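Gripper Comparison Cell - Pre-Run Inspection Checklist
Wollham test room, tabletop arm
Inspected by: Darnell Abernathy
Reviewed by: Sheila Holroyd
Date: Jun 16, 2021

Fill this out before each comparison block. Mark OK, FIX or N/A. Comments go under the item they belong to. A FIX in sections 1 or 2 stops the block until Sheila signs it off.

Grippers under comparison: Cesine parallel fingers, Fourie parallel fingers with soft pads. Same arm and controller for both.

1. ARM AND MOUNTING

1.1 Base bolts tight, no movement when pushed by hand - OK
1.2 Tool flange screws torqued and marked - OK
Comment: Marks on two screws had rubbed off. Re-torqued and marked again.
1.3 Arm status light visible to the operator - OK
1.4 Wrist cable has slack at full rotation and does not catch on the gripper body - FIX
Comment: Loop is too big with the Cesine adapter on. It clears the arm in normal poses but swings wide when the wrist turns past its usual range. Shortened the loop and added a second strap. Rechecked, now OK.
1.5 Shell covers seated, no cracks - OK

2. STOPS AND LIMITS

2.1 Emergency stop tested from the operator seat - OK
2.2 Emergency stop tested from the second button by the door - OK
Comment: Button is stiff. It works, but I would like it replaced before October.
2.3 Speed limit set for shared-space work - OK
2.4 Keep-out zone set around the toaster oven - OK
Comment: The zone in the controller was drawn for the old table layout and was too narrow on the handle side. Widened it and saved it under a new name. Please do not load the old one.
2.5 Oven unplugged for all gripper runs - OK

3. TABLE AND OBJECTS

3.1 Table surface clean and dry - OK
3.2 Only items from the object list on the table - OK
Comment: The list covers the plates, bowl, cups, red squeeze bottle, pan and toy food. No glass and no real food.
3.3 Plates free of chips or sharp edges - OK
3.4 Squeeze bottle cap closed - OK
Comment: Check this one by hand every time. Grip force on the bottle is the main thing we are comparing and a loose cap will ruin the pads.
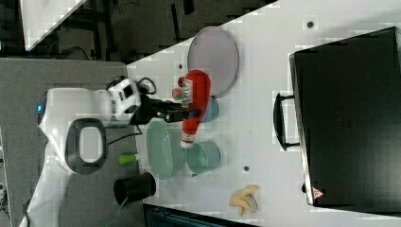
3.5 Objects within reach without the elbow passing over the operator side - OK
3.6 Tall or tippy items kept away from the base - FIX
Comment: A cup near the base can be knocked by the lower arm on the way home. I have asked for a clear strip along that side. Until it is taped off, the operator moves cups out of it between runs.

4. GRIPPER

4.1 Fingers open and close fully, no grinding - OK
4.2 Pads or finger faces clean, no tears - OK
Comment: The Fourie pads show wear at the tips after 1000 cycles. Still usable. Spare set is in the drawer.
4.3 Force setting matches the run sheet - FIX
Comment: Run sheet said 16 N, controller had 11 N left over from the last block. Corrected. Whoever changes the gripper also needs to reload the force file. It does not load on its own.
4.4 Grip holds when power is cut - OK
Comment: Tested with the bottle and the pan at low height, both grippers. The pan turned a little in the Cesine fingers but did not drop.
4.5 Pinch points reviewed with the operator - OK

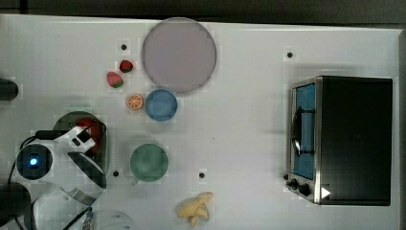 4.6 Round-sided items approached at the height given in the run sheet - OK
Comment: The pan is the hard one. Too high and the fingers ride up over the rim, too low and they touch the table. Leave 7 mm of clearance and do not change it between grippers or the results cannot be compared.
4.7 Contents of containers limited to light toy food - OK

5. CAMERAS AND LOGGING

5.1 Camera mounts tight - OK
5.2 Table in view with the arm at home - OK
5.3 Kovska logger running and disk space checked - OK
Comment: Clock was off from the controller clock. Synced both before starting.
5.4 Gripper name entered in the log header - OK

OPEN ITEMS

Tape off the clear strip by the base - Darnell
Order replacement stop button - Sheila
Delete the old keep-out zone file - Darnell

Reviewer comment (S. Holroyd): Cleared to run with 3.6 open, on the condition that the operator moves cups as noted. I want item 1.4 looked at again after the next gripper change - the strap position that works for one adapter may pull tight on the other.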